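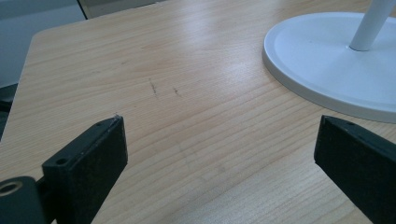 What's the cheapest way to get a bus from Vurnville to Umham before 9?
The Ruvside day ticket, bought on the bus – the online one doesn't start till half nine.

malip
ok thanks. Is that still right for November tho? Heard the Rees stop is going and the 1650 back is being cut. I do that run every day, no car.

tobias_ro
1650 is staying. 1000 is the one they're dropping. Notice is up in the shelter at Rees, signed Mali Pritchard so I assume that's you lol

malip
ha no, that's my aunt. she only typed it up
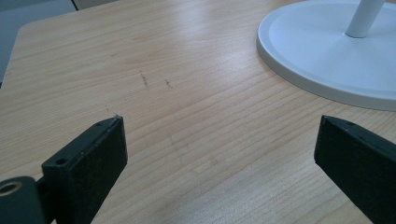 Rees stop is the real problem, not the times. Half the village can't walk up to the main road, esp in the dark. Been trying to draw the new route for my mum and got nowhere. Best I've managed is the table – the grain goes off on a slant, bottom left up to top right, and the new road crosses the old one at pretty much that angle. So you end up further from the shops whichever stop you use. She wasnt impressed either.

ruvside_rider
Disagree. Main road stop is lit and has a bench. Old one is a puddle with a pole in it. 500 people signed for the change, remember.

tobias_ro
500 signed for MORE buses. Nothing in it about moving the stop. I've got a copy, form 2569, read it again
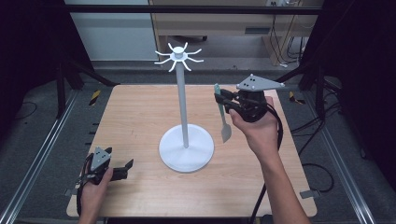 Mali Pritchard says the form did mention the stop, second page, small print, and she'll bring it to the meeting.

tobias_ro
fine, will look. Still think its daft

malip
what time's the meeting?

ruvside_rider
7, Umham hall. Side door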